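Kuusisto Flat-Bottom Market Tote

14 shares
3 comments

The Kuusisto is the larger of the two cotton totes made by Bemarex. It has a flat sewn bottom, two shoulder handles and a single inside pocket. There is no zipper and no lining. It folds to the size of a paperback and weighs little enough to keep in a coat pocket or a desk drawer.

We started carrying it after the old Doton shopper was dropped by its maker. Customers who owned a Doton will find the Kuusisto a little wider at the mouth and shorter in the handle. The cloth is heavier and holds its shape better when the bag is half full.

Size and build

Width at the top: 17 inches
Depth of the bottom panel: 7 inches
Handles: 2, stitched in a box with a cross
Material: unbleached or white cotton, depending on the batch
Inside pocket: open top, fits a phone or a short list

The bottom panel is the main change from last year's version. It used to be one layer and it sagged under cans. Now it is doubled, and the side seams run under it and up the other side. Boxes and cartons sit flatter than they did before. Bottles still tip over unless something is packed next to them.

Washing

Wash cold before first use if you want the shrinking over with. Expect the bag to lose a little width and more of its height. Hang to dry. A hot dryer will pull the handles out of line, and ironing only partly fixes it. Do not use bleach on the unbleached version, as it comes out patchy.

Printing

Plain bags can be printed on one or both sides by Gornow, who handle all of our custom work. Allow 4 weeks from the day you approve the proof. Orders placed in August take longer. Dark inks hold up best. Pale yellow and light gray tend to disappear into the cloth and we advise against them.

Packing and shipping

Totes ship flat in bundles, with a paper band and no plastic. Single bags go by regular mail in a card envelope. Creases from shipping come out after one wash.

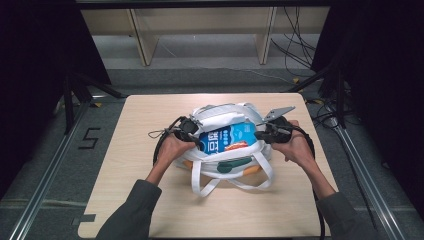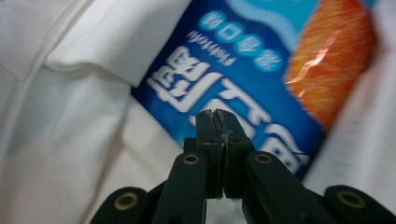 Returns are accepted on unwashed, unprinted bags. Please keep the paper band if you can. If a handle or seam fails in normal use, send us a photo of the damage with your order number and we will replace the bag. We do not repair them.

The smaller Bemarex tote has the same handles and no bottom panel. It is listed separately.

Share this page
3 comments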